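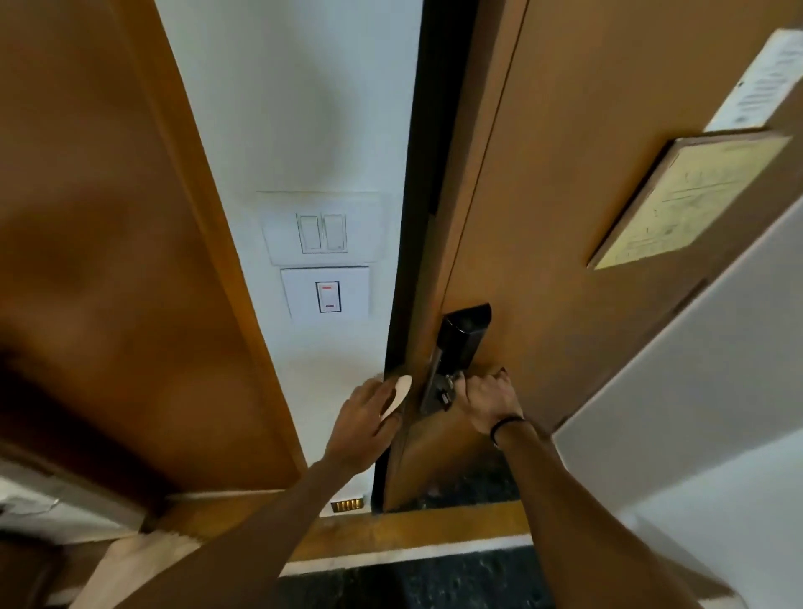

Door Codes Are Changing (Again)

Your old door code retires on March 30, 2021, after a long career of being told to every dog walker, cousin and pizza driver in the Palacios building. New codes go out by mail this week. Each apartment gets its own, so please stop asking 2B for theirs.

The code must be four digits. We looked at the old list and found that 184 of you had picked 1000 or some close relative of it. Mahsa Rezaei in the office has asked me to say that she is not angry. She used the word "tired."

If you lock yourself out during office hours, Mahsa will reset you for free. After hours, you get Sornik, the locksmith on call, who charges around $300 and likes to chat while he works. Your choice.

Writing the new code on a sticky note and putting it on the door does not count as memorizing it. Neither does writing it backwards.

Guest codes are available for up to 2 weeks at a time. Ask at the desk, and bring the guest's name. "Mike" is fine if he really is Mike.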